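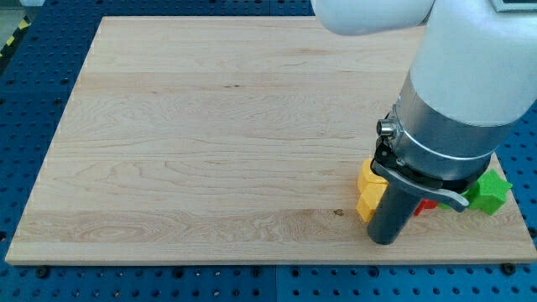
How to Oil and Look After a Wooden Chopping Board

I have been putting off writing this one for ages, mostly because my way of doing it is so plain that I wasn't sure it deserved a page of its own. But the question keeps landing in my inbox, and after Gladys Muñoz wrote to ask whether the olive oil she'd been using might be the cause of "a sort of old crayon smell" in her bread drawer (yes, Gladys, I'm afraid it was), I thought I had better sit down with a pot of tea and set it all out properly.

What follows works for maple, beech, sycamore, cherry and most of the other close-grained woods that boards tend to be made from. It works for bread boards, cheese boards and those big slabs people buy for carving a joint on and then use for everything else. It isn't meant for anything with a varnish or lacquer on it. If water sits up in beads on a board you know has never been oiled, it very likely has a coating, and oil will only sit on top and go sticky.

What you'll need

Food-safe mineral oil, sold in chemists and kitchen shops, sometimes as "chopping board oil"
Two or three soft cotton cloths (old T-shirts are perfect, old towels shed fluff)
A sheet of medium sandpaper and a sheet of fine
A cork or wooden block to wrap the sandpaper round
Washing-up liquid and a stiff brush
Coarse salt and half a lemon, if the board smells of onion
Board wax, which is optional but lovely

A word about oil before we start

Please don't use olive oil, sunflower oil or whatever is nearest the hob. I know it's tempting, and I know somebody's grandmother always did. Cooking oils stay soft in the wood and turn rancid in time, and then you have a board that makes your sandwiches taste of cupboard. Mineral oil doesn't go off, has no taste, and is cheap enough to be generous with.

Walnut oil and tung oil are different again, as they harden in the wood, and some people swear by them. Jarrah Pryor, who taught the evening woodwork class I went to in Carville, wouldn't have anything but tung oil on his bench. It makes a beautiful surface. It also takes weeks to cure fully, and walnut is no good if you cook for anyone with a nut allergy, so for ordinary kitchens I stay with mineral.

Step 1. Wash it and let it dry properly

Give the board a scrub on both sides with warm water and a little washing-up liquid. Go with the grain, rinse it quickly and don't leave it sitting in the bowl. Pat it dry and then stand it on its edge somewhere airy, so both faces dry at the same rate. A board dried flat on the worktop gets air on one side only, and that is how most of them end up rocking.

Now leave it. Overnight is the least I'd give it, and a full day is better if your kitchen is as damp as mine is in February. Oil won't soak into wood that's already full of water, and this is the stage people hurry more than any other.

Step 2. Deal with smells and stains

For onion, garlic or fish, scatter coarse salt over the surface and rub it about with the cut side of the lemon, squeezing as you go. Leave it for ten minutes, then wipe it off with a damp cloth and let the board dry again. (I did say I was long-winded, but this really does mean going back to the drying stage. Sorry.)

Beetroot and turmeric will fade by themselves if you give them a few weeks, and the lemon hurries them along a little. Small knots and dark streaks that belong to the timber are there for good, and I'd leave them be. They're nice to have.

Step 3. Sand, if it needs sanding

Run your palm over the surface. If it feels smooth, skip this step and be glad. If it feels furry or scratchy, wrap the medium paper round your block and work along the grain in long, even strokes, keeping the block flat. You aren't trying to get rid of every knife mark. A board in daily use will have new ones by teatime.

Once it feels even, do this next bit, which I learned from Yurani Cuervo and have done ever since. Wipe the whole surface with a damp cloth and let it dry. You'll find the wood has gone slightly rough again, where the water has lifted the fibres. Sand those off with your fine paper, and they're much less likely to come up again the first time you wash the board. Do it twice if you have the patience.

Soften the corners and edges with the fine paper while you're there, then brush off all the dust and wipe with a dry cloth.

Step 4. The first coat of oil

Put down newspaper or an old tray. Pour a small puddle into the middle of the board, more than feels sensible, and spread it out with your cloth in circles, finishing along the grain. Do the top, the bottom, the sides and any handle or finger groove. Pay special attention to the two short ends. That's where the grain is open, and those ends will drink oil like nothing else on the board, so go back over them until they stop looking thirsty.

This is the satisfying part! The colour deepens as you go, and stripes and swirls you'd forgotten about come up beautifully.

Stand it on edge again and leave it for 6 hours, or until the next morning if that suits you better.

Step 5. More coats

If the board has gone patchy and dull, it wants another coat. A new or badly neglected board might take four or five over several days. One that's had regular care may only want a single coat. When the oil stops sinking in and stays shiny on the surface, you're there. Wipe off everything that's left with a clean, dry cloth and buff it well, or it will feel greasy and leave a mark on the worktop.

Step 6. Wax, if you're having some

Board wax is usually just beeswax and mineral oil melted together, and you can buy it in tins or make it at home with one part beeswax to four parts oil, warmed gently in a jar stood in a pan of water. Rub on a thin layer, leave it for half an hour, and polish it off. It gives a soft sheen and helps water run off — though it's an extra layer of protection and doesn't replace the oil underneath.

Nidia Quispe asked me whether she could skip the oil and only wax. You can, Nidia, but it wears off quickly at the spot where you do all your chopping.

How often to do it

The old advice is once a day for a week, once a week for a month, and once a month for ever after. I have never managed this. I oil mine when it starts to look pale and dry, and in winter, with the heating on, that comes round more often. To check, flick a few drops of water on. If they sit up, all is well. If they soak in and leave dark spots, get the bottle out.

Everyday care

Wash it by hand, both sides, soon after you've used it.
Never put it in the dishwasher. Not even once, and not even on the cool programme.
Keep it away from radiators and sunny windowsills.
Turn it over now and then so both faces get used.
Keep a separate board for raw meat if you can.

If your board has already warped

Don't throw it out yet. Lay a damp cloth on the inward-curving side, put the board on a flat surface with that side down, and leave it overnight. Check in the morning. A gentle curve will often ease, and then you can dry it on its edge and oil both faces. A board that has split right through a glue line needs a proper repair, or a second life under plant pots.

About the cloths

Mineral oil cloths can go in the bin or be kept in a lidded jar for next time. If you've used tung, walnut or linseed oil, please open the cloths out flat and dry them outdoors before you throw them away, as a scrunched-up rag can heat up and catch fire as the oil hardens. Mercedes Zapata wrote in with a frightening story of a smouldering bucket in her shed, and I've been very careful ever since.

Next time I'll be doing wooden spoons, which are treated in much the same way but are a good deal fiddlier to sand.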